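About Trillstead

Trillstead supplies and looks after playback and monitoring equipment for touring tribute acts, theatre pit bands and small concert halls. The company was set up by Kilian Lehner and Gwendolyn Bellamy, who had both worked as keyboard technicians and were tired of rebuilding the same rack for every run of dates. The first Trillstead rack went out with a piano show and is still in service, with a replacement power supply.

What we do

Most of our work falls under hire, preparation and repair. Hire stock is held under 1242 item numbers, covering stage pianos, in-ear monitor sets, stage boxes, cables and stands. Each item has a written record that starts on the day it was bought. Faults are entered against the item number and stay on the record after the repair.

Preparation means that a system leaves us patched, labelled and tested under load. The client sends a stage plan and a channel list. We return a marked-up copy, normally within 2 working days, and nothing is packed until both sides have signed it.

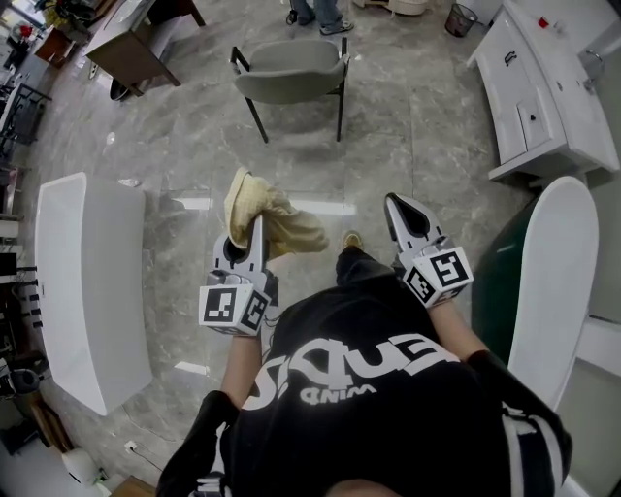

Yellow cloth, grey marble floor.

Repairs are limited to equipment we know well: weighted keyboards, wireless receivers and small analogue mixers. We do not repair valve amplifiers or acoustic pianos. For those we pass enquiries to Villanueva, a separate firm which shares our loading bay.

The Litside system

Litside is our own monitor controller. It gives each player on stage a separate mix from one unit and will accept up to 44 input channels. Levels are stored by song, so a set list can be reordered during the interval without resetting the desk. The current version was designed by Mpho Mkhize and first used on a theatre run that opened in Tirana in October. Litside is available for hire only – we do not sell it.

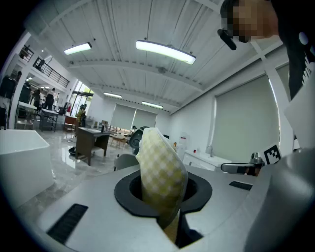
Checked cloth in the round opening.

Staff

We employ six people full time. Kilian Lehner is responsible for hire stock and transport. Gwendolyn Bellamy deals with contracts and theatre work. Mpho Mkhize runs the repair bench, and Stefaniia Shevchuk prepares systems and travels with them where a technician has been booked. Ifeoma Mohammed handles accounts and bookings and is the first contact for new clients.

Visiting and collection

The counter is open from 8.30 am to 5 pm. Collections after 4 pm must be arranged in advance. Returned items are checked on the next working day – the hire period ends on delivery to us, and the deposit is released once the check is complete.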